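Please look at the logs before you train a bigger model
by Wian Lekota

Many teams fix a weak policy with 1,000 more demonstrations. I think they should first check the clocks of their cameras. 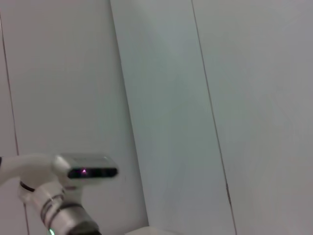

Timing first
At Pikasley we had 483 episodes, and in two of them the wrist stream was late. My colleague Precious Mnguni found it with a simple plot - no learning at all.

Clear lenses are also hard for depth software, so good timing matters more there. 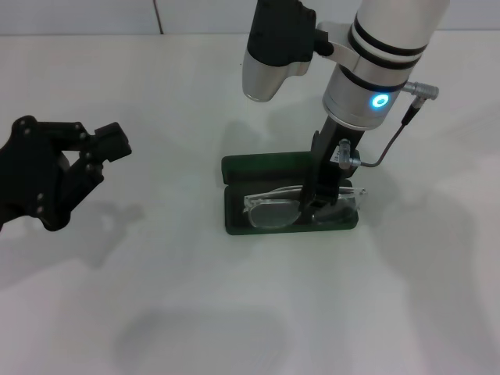
Gripper fingers over the glasses, case open.

Teleoperation code deserves the same care. 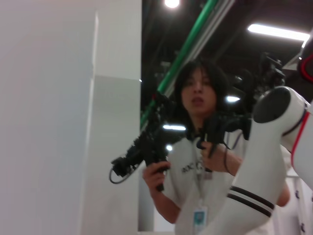 What I would like
A replay tool that everybody on the team can open.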